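Notebook, parts store and bin area
July, started 8:40

Carrying on from the last entry. The open gray bins are being gone through one at a time. Each bin is emptied onto the bench, wiped, checked for damage, and refilled only with what belongs in it. Everything else goes to the sorting trays or to scrap. Thijs Geerts did the first shelf, I am doing the second.

Bins on the list: 17. Two makes, the older ones from Cuypers and the newer ones from Treltmont. Outside dimensions are close enough that they stack with each other, but the Cuypers rim is softer and the stack leans after the third bin. Do not mix them in a tall stack. Thijs has put a strip of tape on the short side of the Cuypers ones.

Cleaning

Warm water with dish soap, then a plain wet cloth, then air dry upside down on the rack. Tried the citrus cleaner from Zarkau on one bin. It lifts old label glue well but leaves a film, and the film picks up dust within an hour. Needs a second rinse, so no time saved. Use it on label glue only.

Scuffs in the bottom do not come out with any of this. The melamine sponge changes the shine of the surface without removing the mark. Stopped doing it. Scuffs are not a fault for our purposes and do not need to be logged. What does need to be logged:

Cracks starting at a corner
Grooves deep enough to catch a fingernail
Floor that rocks on a flat bench
Missing or split handle

Checked rocking on the granite plate with a feeler gauge. Three of the Cuypers bins rock, worst at one rear corner. I think this is from being stored with heavy stock on one side. They still work for light parts. Moved them to the bottom shelf and wrote LIGHT on the tape.

10:15

Contents. The general bins are the slow part. The labels on them were written at different times by different people and most do not match what is inside. Bin 6 was labeled "fittings" and had fittings, but under them was a layer of cut tie ends, a dried-up marker, and a paint stirrer. Bin 9 had no label. Endang Sembiring says it was the overflow for bin 6 until the winter and then became the place for anything plastic.

Clear parts are the ones that get missed. On a light gray bottom a clear cap or sleeve has almost no edge to look at, and it gets left behind when the bin is tipped. I found two stuck flat in the corner of bin 9 after I had marked it empty. Procedure changed: tip, then run a hand along all four bottom corners, then look again with the flashlight held low across the floor of the bin. The low light picks out the edges. Overhead light does not help much.

Anything red or orange is no trouble, it is found first every time. Endang suggested putting a colored dot on the clear parts. The dot would have to come off again before use, and with the small ones that takes longer than looking for them. Left open.

Weights

Weighed the full bins before emptying. Heaviest was 40 pounds. I would like to keep everything on the upper shelf below that, and well below it for the Cuypers bins. The Homville rack is rated per shelf and the plate with the number on it is still readable, left upright, knee height. Read it before loading. Last year's load sheet has the wrong shelf depth and should not be used.

Fill height. We have been filling to the rim because there was stock to put away. A full bin is hard to pick from and the contents settle, so the small parts end up at the bottom under the large ones. New limit is 60 percent of the depth for general bins. Thijs made a gauge from a scrap of flat bar with a notch in it — stand it on the floor of the bin, and the parts should not pass the notch. It hangs on the hook by the scale. If it is not on the hook, check the sink.

For the picking bins the limit is lower again. One layer, with the floor still visible between pieces. Parts drift toward one side when the bin is slid along the bench, so set it down where it is going to stay and then fill it.

11:50

Labels. Old ones off, glue off, new ones on the short side only. Printed, not handwritten. Three lines: bin number, contents in plain words, initials and month. "Misc" is not allowed as contents. "Mixed plastic, small" is fine. The printer skips the left edge of the tape when the roll is nearly finished, so throw away the last bit of the roll. It has cost us more labels than it saved.

Did a run of 40 labels, and the last few came out with the bin number clipped. Reprinted those.

Drying. The bins hold water under the rim, on the underside where the fold is. Upside down does not drain it. Stand them on one short end for the first ten minutes, then turn them over. Bin 4 was put back too early and the paper bags in it got damp at the bottom. Bags replaced, parts wiped and fine.

Scrap so far is less than I expected. Mostly cut tie ends, packing foam, and a handful of screws with stripped heads. The screws went into the metal tub. Foam is in the bag by the door, and there is room in it for more.

Open items

Bin 11: groove near the front wall, catches a nail. Keep for soft parts or replace. Endang to decide.
Bin 14: contents belong to two different kits. I can separate them but need the kit lists.
Dividers: the old cardboard ones have gone soft. Corrugated plastic would be better, sheet size to be checked.
Load sheet for the rack: correct the shelf depth.
Rim tape on the Cuypers bins: finish the second shelf.

15:20

Back to the picking bins after the shelf work. These get the same corner check and flashlight pass as the rest, and the same note about clear parts applies, more so as they are emptied more often. Wipe the walls as well as the floor.

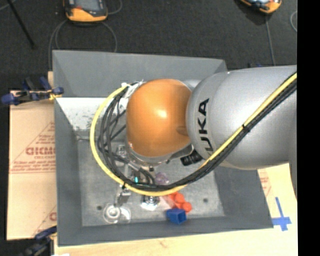

Bins 15 and 16 are still to be weighed and labeled. Scale is charged and the new tape roll is in the top drawer.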